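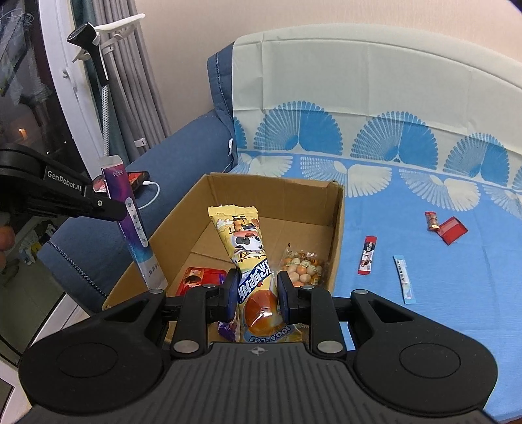

*Yellow snack bag coming out of the box, gripped between the blue pads.*

A gripper that squeezes well on the bench can still let you down over a box of snacks. The makers' sheets talk up the grip and go quiet about crushed corners. I've had an Erkell come back to my shop 3 times for the same fault, and the fault was never the motor. It was grease on the pads.

**Before you blame the machine**

- Wipe both pads with a damp cloth and a drop of dish soap. Skip the spray polish, whatever the leaflet says.
- Check every pivot screw by hand. A loose one lets the tips close crooked, and a crooked close splits a bag along the seam.
- Pick tall bags up in the middle. A puffed bag held by the crimped end swings, and swinging is how mine ended up on the floor.
- Keep charging cables well clear. I had an Agudelo hook a phone cord and drag the phone off a shelf, and the stop button did nothing until I'd pulled the plug.

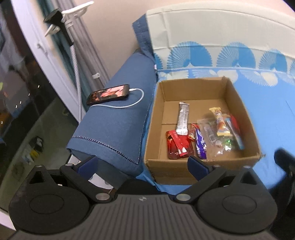 **Stella Langat**
*Small appliance repairs and workshop notes*

Box walls are the other trouble. If one finger goes inside the cardboard and the other stays out, you've got hold of the box, and most of these things will keep squeezing. Corrugated board crumples quietly, so look for a bent wall before the next pick. Small twist-wrapped sweets are worse again — they slide under the bigger packets and the tips close on whatever is above them.

Wemow sells a "soft close" kit for this. I paid $408 for one and saw no difference I'd swear to. A strip of tape on the bench, marking where the box goes, did more for my dropped packets.

Fingers out of the box while it's closing. Yes, even with the gentle setting on. I got a pinched thumb in March from a Flesura on gentle, and the nail took 7 weeks to look right.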